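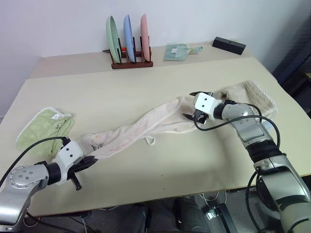 The two-arm towel station, with a pink towel stretched between the grippers and a green and a beige one on either side.

Prestska Towel Station
Two-arm folding table for small laundries, guesthouses and care homes

Anyone who has worked a laundry room knows the pile. Sheets have their machines, uniforms go on hangers, and then there are the small towels, all sizes, all colors, twisted up together from the dryer. Somebody has to stand there and sort out every one of them. The Towel Station takes over a good share of that standing, and we are really pleased with how the people working next to it have taken to it!

It's a pair of arms at a plain table. Put towels down in front of them (no need to flatten anything first) and the arms look for the ends, pull the cloth out, lay it flat and fold it to the pattern you picked. Hanging loops, tags, embroidered corners and quilted or ribbed cloth are all things a real laundry has, so we train with them from the start.

What it's like to work with

Our longest-running station is at Hundholm, a guesthouse laundry with 8 people on the roster. They run it through the morning while the crew handles bed linen. Mostafa Ashour leads the early shift there and was doubtful for the first couple of weeks.

"I thought I'd be babysitting it," he told us. "Some days I do walk over and untwist one for it. But my wrists don't hurt at lunch anymore, and I get to the stain work before everybody's tired. I like stain work. I never had time for it."

No jobs were cut at Hundholm. The hours moved to stain treatment, mending and checking returned stock, and the crew now takes turns as station lead — loading, clearing, and deciding which towels aren't worth giving to the machine. That last part is a real skill. The crew at Cifuentes, our second site, keeps a handwritten list of them taped up by the door, and we have changed the software twice after reading it.

Speed, plainly

A quick human folder is faster than this station. On mixed hand towels it gets through 103 an hour when things go well, and a person can beat that easily for a while. The station just keeps the same pace at eleven in the morning as it had at seven. Very thick bath sheets slow it down a lot, and fringed edges still give it trouble.

Specifications

Arms: two, table mounted, one at each front corner
Grippers: two-finger, replaceable tips
Largest towel: 700 mm on the short side
Fold patterns: half, thirds, quarter, roll (roll is still in testing)
Stored towel types: up to 168
Controls: tablet, plus a stop button on each side
Table top: light, matte, wipe clean
Software: Tellent 2, updates included

In the box

Table, both arms, tablet, spare gripper tips and two days of setup with your crew. We ask that the people who will use it every day are in the room for both days, whatever shift they're on. They pick the fold patterns and they set the pace — it can be changed later from the tablet without calling us.

Good to know before ordering

Leave room to walk behind the operator. Towels should come to the table fully dry. Fingertips wear faster with rough cloth, so order a second set if you do a lot of kitchen linen.

Trial placements run four weeks. Page updated Feb 22, 2026.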